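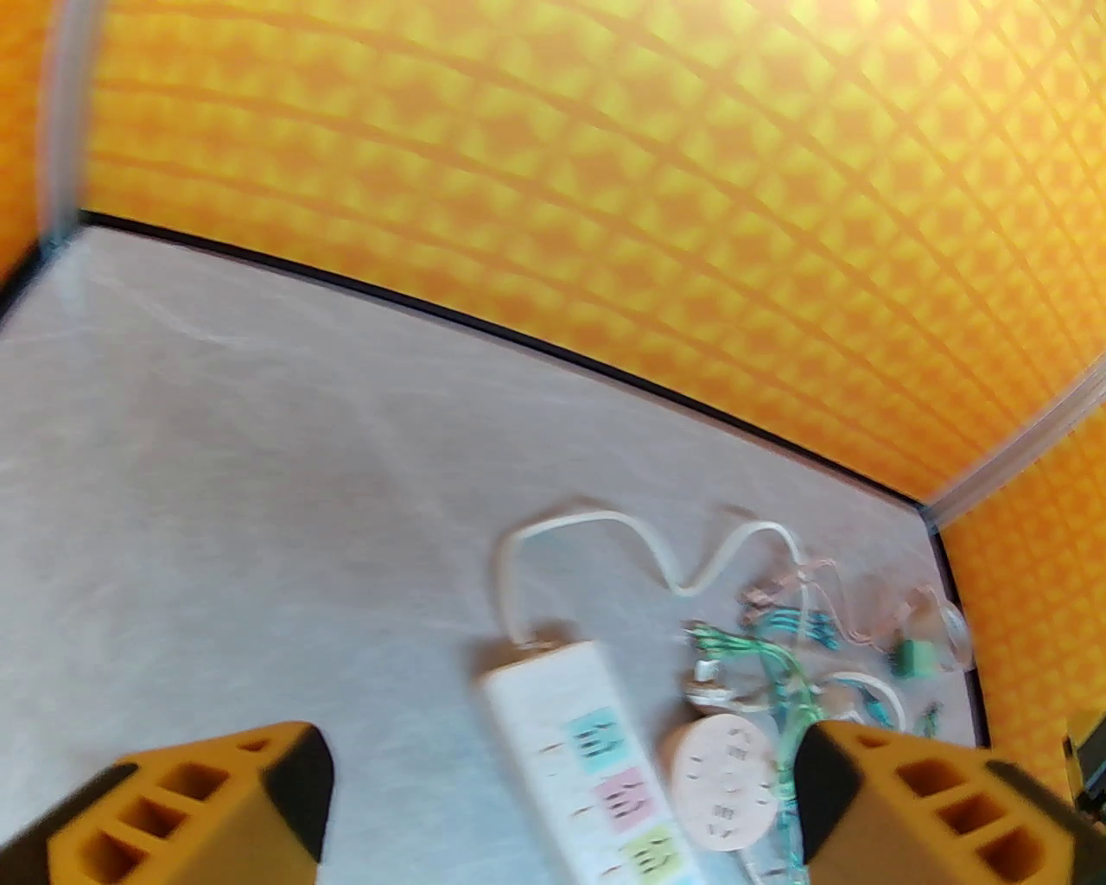
Light gray with a thin black line where it meets the wall

Home | Forums | New Posts | Walls & Paint | Members | Search

Big pattern in a tiny hallway, talk me into it or out of it

Posted in Walls & Paint, 2021-02-02
868 views

**pinklampshade**
Okay, long-time reader, I finally have a wall problem worth posting. Our front hallway is the narrowest part of the house. You open the door, you've got a coat hook on one side, the stairs on the other, and then it squeezes down to a strip that goes back to the kitchen. It's been cream since we moved in and I am so tired of cream!

I want wallpaper. Loud wallpaper, all the way around, ceiling to baseboard. I ordered samples from Zerouali (they have a whole page of 1970s style geometrics) and I've had them taped up since before the holidays. The one I keep going back to is a warm orange and mustard thing. My husband says it will be like walking through a cereal box. My sister-in-law says pick one accent wall and leave the rest plain, and I can't explain why that makes me so cranky but it does.

The quote for the paper is $382, and that's with me hanging it. So I'd like to be fairly sure. Has anyone papered a really small space with a really big print? Did you get sick of it? The floor is staying, it's a pale gray sheet vinyl and it's in good shape.

**grouthound**
Do it. A hallway is the best place in the house for this. You're in there for ten seconds at a time. I wouldn't want orange geometrics behind the TV, but between the front door and the kitchen, sure, knock yourself out.

My one warning is about repeat length. Check the back of the sample or the product page before you pay. The big prints have a long repeat and you throw away a lot more paper than you think lining up each drop. I got burned on that in our laundry room and had to reorder, and the second batch was a hair darker. You can see it behind the door if you know to look, and I always look.

**Marvelous_Beige**
I'm going to be the bad guy. I did this. Powder room, teal and gold fans, every wall. I loved it for a summer and by the next August I was up a ladder with a scraper and a spray bottle, crying a little.

The trouble in a small room is that you can't ever get far enough back from it. A big pattern needs distance. In a narrow hall your nose is about an arm's length from it the whole way down, and all you get is pieces of shapes going past. Your sister-in-law isn't wrong about one wall. I'd do the far end by the kitchen and paint the long sides something warm.

**pinklampshade**
See, that's the thing I'm afraid of. I can't tell from a sample the size of a placemat.

But wouldn't one wall at the end make it feel like a bowling alley?? Like, run toward the orange.

**stairwell_steve**
Bowling alley is exactly right. I've seen it done at a friend's place and the end wall just jumps at you. With a hall you either go all in or you paint.

I have a different question, what's the wall like under the cream? Our house is 100 years old and the plaster looks like a relief map. Geometrics show every lump. A floral will forgive you, a grid of diamonds will not. Hold a long level against the wall and shine a flashlight sideways down it at night. If you see daylight under the level, skim coat first or pick a print with leaves on it.

**grouthound**
Seconding the flashlight thing. Also corners! No corner in any house is square. You carry the paper around by an inch or so and start the next piece on a fresh plumb line, and you accept that the match in the corner will be slightly off. On a busy print most people will never catch it.

**pinklampshade**
Did the flashlight test tonight. Stairs side is fine. The coat hook side has one spot like a dinner plate, bulging out right at eye level, of course. Husband now says it's a sign. I say it's a tub of joint compound.

**tallulah_paste**
Hi, jumping in because I've hung a lot of paper (did it for money for a while, now only for relatives, who pay in casseroles).
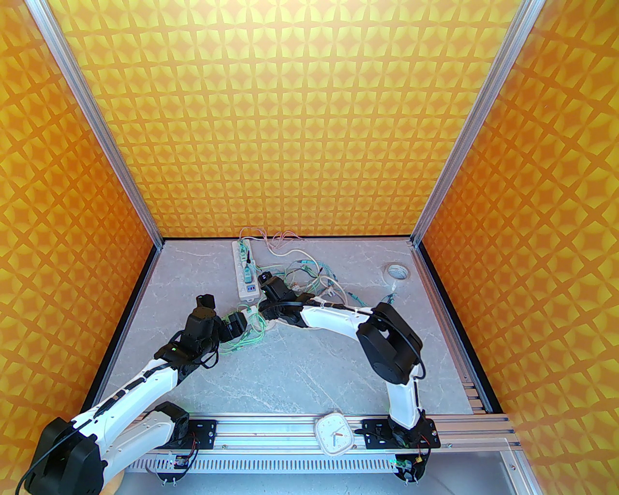
Small spaces can take a big print much better than people think, as long as it goes on more than one side. What bothers the eye in a tight spot is a pattern that stops dead at a corner for no reason. When it keeps going, the corners sort of melt and you quit noticing how close the walls are. I'd look at the walls in my picture, they're the kind of thing you're describing: orange and yellow, four-pointed stars with curved diamonds, and it's on the back and both sides. Then look at what's under it, a light gray with a faint white veining, and a thin dark edge along the bottom of the walls. That's the part I'd steal for your hall. Your floor is already pale gray, so it'll give the orange somewhere to stop, and a narrow dark line between the two makes it look finished. Paint your baseboard a deep charcoal or even black. I know everybody wants white trim, but white against orange and mustard looks like a stripe of toothpaste.

Two more bits of advice and then I'll hush. Start your first full drop opposite the front door, where people look first, and work away from it in both directions so the mismatch ends up over a doorway. And use the paste the paper company tells you to use. I like Lallico ready-mix for the heavy nonwoven papers, but if Zerouali says something else, go with them.

**Marvelous_Beige**
I'll give you the corners point. My powder room had a window, a medicine cabinet and a pipe chase, so the pattern was getting chopped up all over the place. Could be that was my real problem. I still say orange is a color you get tired of.

**tallulah_paste**
People get tired of gray too, they just take longer to admit it.

**stairwell_steve**
Black baseboards will show every speck of dust and every shoe scuff. In an entry hall! Have you met children?

**tallulah_paste**
White shows scuffs worse, I promise. Dust, yes, I'll give you dust. Satin finish and a damp rag.

**pinklampshade**
Oh wow, okay, the dark baseboard idea. I had not thought about that at all and now it's the only thing I want. I cut a strip of black construction paper and taped it along the bottom of my samples and my husband walked by and said "huh," and from him that's a standing ovation.

Question on the floor though. Mine has a bit of a warm cast in lamplight, sort of oatmeal. Will that fight with the orange?

**grouthound**
Change the bulb before you worry about the floor. Halls always get the worst bulb in the house.

**quiltedporch**
Can I ask a dumb one, has anyone tried the peel and stick version? Ondance makes a geometric that looks pretty close and you could do the whole hall for almost $200. If you hate it in a year you just pull it down.

**tallulah_paste**
Not dumb, but I wouldn't in a hall. Coats and backpacks rub along the walls and the seams lift. And on a bold geometric you need to slide each piece a hair this way or that to match, and with pasted paper you get several minutes to fuss. With the sticky stuff you get one try and a lot of swearing — it also stretches if you pull it off to start over, and then your stars are never meeting up again.

**quiltedporch**
Well, I did a closet in it and it's fine.

**stairwell_steve**
A closet doesn't get backpacks.

**quiltedporch**
Mine does, it's where the backpacks live. But point taken on the stretching, I did get one wonky strip behind the shoe rack.

**pinklampshade**
Update for anyone following. I measured again with the repeat in mind (thank you grouthound, I would have been short) and ordered an extra roll so it's all the same batch. Joint compound is on the dinner plate spot and I've got one more sanding to go. I'm going charcoal on the trim, not full black, that's the treaty we signed. Cream is going away and I could not be happier. Sister-in-law has been told.

**Marvelous_Beige**
Good luck! Keep the leftover paper somewhere dry. And if you ever do scrape it off, fabric softener in the spray bottle.

Filed under: Wallpaper, Hallways & Entries, Trim Color, Small Spaces

Comments

**brornow_bungalow**
Found this while looking for trim ideas. We did dark baseboards in our place in Brornow with plain yellow walls and I'd do it again, the dust is real though.

**mustardseed**
Would love to see it when it's up. Did the charcoal need two coats over white?

**pinklampshade**
Three. Prime it gray first, I didn't and I was sorry.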